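Counter Chores, Bench Gallery

Provley has been logging kitchen and shop-floor chores since March, with Zodwa Motaung running the bench. The log stands at 391 attempts across 6 chores. Rigid cups are close to routine. Soft plastic is slower – grip force that holds a full bottle will dent one that is nearly empty.

Cup, tray and squeeze bottle, tip cap off.

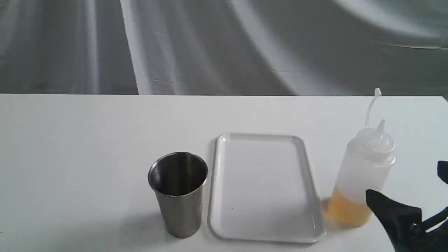 Pouring a measured amount remains the weak point. Flow depends on squeeze, tilt and fill level, and the Vass controller handles only the first 2 well. Up to 3 retries are allowed per attempt before it is logged as a failure.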